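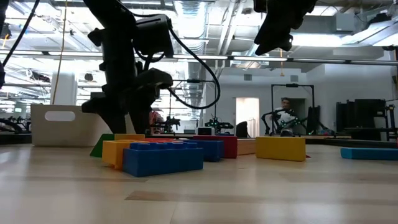
Two-arm cell during block sorting, Argate floor.

Equipment plan: second block of two-arm cells

The request for the next block of cells goes to purchasing in May. Team leads should send changes to their line items before then, using the short form. The long form is for items over $1000 and needs a second quote.

The base configuration stays as it is: two arms on an extrusion frame, a wood top, one gripper per arm. The arms and frame are carried over from the current Drernoline contract and are priced as a set. Grippers are ordered separately from Futell at $490 each, with a lead time of 15 working days. Spare fingers are a consumable and do not belong on the capital sheet. Several leads put them there last year, and the sheet had to be reissued.

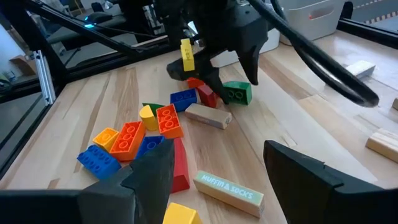 By Halldóra Bundgaard, Equipment Planning
March 12, 2025

Cable management is the one line that has grown. Wrist cables on the present cells hang in open loops, which costs nothing at purchase but takes up clearance when both arms work over the same pile. Mingxuan Ye has priced a guided cable kit from Nava at $1072 per cell, fitted. The kit is listed as an option. Leads who want it should state which tasks they expect to run with both arms close together; sorting and handover qualify, single-arm placing does not.

Work material is budgeted per cell and covers toy bricks, wooden blocks and plastic bins. Mixed sets are fine. Printed blocks may be reordered under the same code as plain ones. Bins should be bought in two sizes, as the small one fits under an arm at rest and the large one holds more stock.
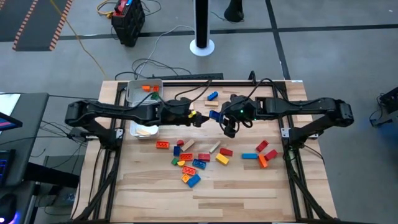
Both arms over the table, each gripper holding a piece.

Floor space is charged from the day the frame is set down, so delivery dates should match the power and network work orders. Desks and monitors come out of the office budget. Questions on cell layout go to Mingxuan, questions on codes and forms to me.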